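I have been putting together flat-pack furniture for most of my adult life, usually badly, and usually with my husband Branislav holding the wrong end. So when Wultau began offering its home assembly service in our part of town, I was curious and a bit suspicious. A two-armed robot comes to a neighbour's place, works on the dining table and leaves you with your furniture. Who wouldn't want a look?
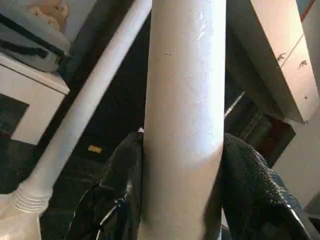
Both fingers on the large tube, with a thinner pole alongside.

I should say where I'm coming from. I like machines well enough, but I like being asked what I want even more, and the booking form asks you very little. You choose your item, pick morning or afternoon, and pay 79 dollars. My friend Agustina Troncoso thinks that's a bargain. I think it depends entirely on how you value an afternoon of your own labour, and whether you enjoy the swearing.

What won me over was the patience of the thing. It doesn't sigh or look at its watch. Light plastic pieces are a nuisance for people because they skate away the moment you lean on them, and having one hand that does nothing but hold is a real luxury.

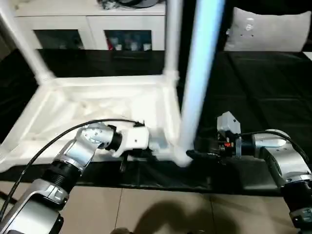 Both grippers at the corner by the front leg, white plastic on black cloth.

My grumble is with the way the service is sold. The Wultau brochure goes on and on about speed, and I'd put that claim in the bin. Anyone who has raised children knows that a careful helper is worth having even when you could do the job faster yourself, and I'd happily book the robot on those terms. Fabric is where I'd most like plain talk.

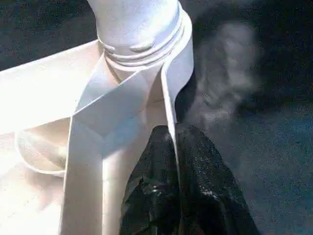

Cloth never behaves the same way twice, and a company that promises "all soft furnishings" in its colour brochure had better be ready for my fitted sheets. I put this to Waraporn Nilsuwan at the local office, who was very kind about it and sent me a list of 53 approved items. Good! Put the list on the front page, then, where customers can find it before they pay. 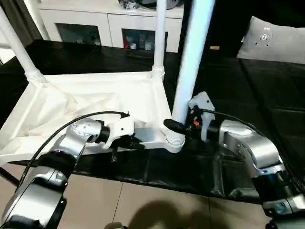 One gripper at the bottom rail, the other at the foot of the front pole.

Would I book it? For my mother-in-law, yes, without a second thought. Jarmila's hands are sore by lunchtime these days, and she'd rather make the coffee and supervise. For myself, I'm still on the fence — I have a bookcase waiting in the hall, and I'd quite like to see Branislav have one more go at it.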